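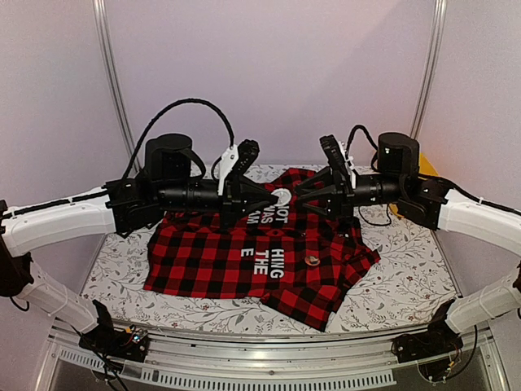
Shirts, folding and the October swap

Quick one this month, I'm typing between loads. The swap rail is back and we've had far more in than last time, 747 pieces logged so far and two bags still in the hall I haven't opened. Thank you, all of you. My back less so.

Main thing is folding. Please fold before you drop off. Last time half of it came rolled up or stuffed in and we spent the whole evening pressing collars flat.

Check shirts are the worst for it. Also the easiest once you get the hang, as the lines are already there. Red and black ones especially, big squares, you can see straight away if you've gone crooked.

How we do the short sleeved ones:

Do up the top button, the middle one and the bottom one. Not all of them, life is short.
Lay it face down, pull the hem straight. Smooth from the middle out with the flat of your hand.
One side in to the middle of the back, sleeve folded back on itself so it doesnt poke out. Same again the other side.
Hem up a third, then over again to just under the collar. Turn it over. Done.

If the two halves of the front won't lie level it's nearly always the button strip, twisted somewhere near the bottom. Give the hem and the collar a gentle tug in opposite directions and it sorts itself out.

Printed shirts. Had a few questions. If there's big lettering across the front, say the sort that runs over both sides with the buttons down the middle, don't iron straight on it. Inside out, cool iron, or a tea towel over the top. Same for round badges and patches, the glued kind lift at the edge if they get hot. Lai-ching Hsieh lost a perfectly good one that way and is still going on about it. And try to fold so some of the lettering shows at the front, they go much quicker off the rail when people can see what they're getting. Plain backs just sit there.

Surface matters more than you'd think. A bare table is too slippy, the shirt slides about while you're doing the second side. An old cotton tablecloth is fine, pale for preference, patterned is OK, little twigs and flowers or whatever you've got. Pull it tight first or you end up folding the cloth as well (me, twice).

Sizes. Pin a slip to the collar please, not the sleeve. We still have 29 shirts with no size at all because the slips came off in the bag.

What we're short of: children's 11 to 14 years, anything warm. Men's large we have plenty of, hold on to those until the spring if you can.

What we can't take: single socks, wet things, anything with a smell. You know who you are.

Drop off is the side door as usual, mornings until half past twelve. If the Sketelier class is on, go round by the bins and knock loudly, they have music on. Hangers welcome, wire ones no thanks.

Button tin is nearly empty as well, small dark shirt buttons above all. If you're cutting up something past saving, snip them off first and put them in an envelope.

More when I've got to the bottom of the bags. Next month is coats and theres a zip session if enough of you want it, put your name on the sheet by the kettle.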